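Workbench top, part 3: finish and maintenance

Posted 2025-11-14

The top came from Turwood as a stave panel, 1,000 by 800 mm, and has been in service since September. Two people asked about the surface, so I am writing it up before I lose my notes.

I sanded to 120 grit by machine, then went over it by hand with the grain. The first coat was a matte hardwax oil, applied thin with a white pad and wiped off after 15 minutes. Second coat the next day. I left out a third coat on purpose: it adds sheen, and I wanted the wood to stay pale.

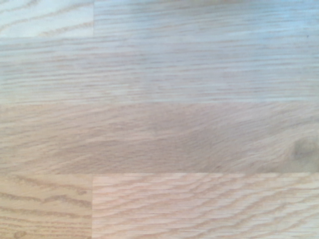 Filed under: Surfaces / Wood / Maintenance

Tone varies from stave to stave, and the short ones stand out most. One of mine is clearly whiter than the boards beside it, with grain that runs off at a diagonal while the two long staves nearest it keep theirs nearly straight. Stain would even this out. I don't plan to use any.

Joints: I check them with a fingernail once a month. If one catches, 240 grit on a cork block, a few strokes, then a dab of oil.

Cleaning is a damp cloth, wrung hard, followed by a dry one. Didier Hoarau uses diluted soap on his and gets a slightly chalkier surface, which he likes.

Total cost of pads, paper and oil was 90. Part 4 covers the underframe and the slotted holes for seasonal movement.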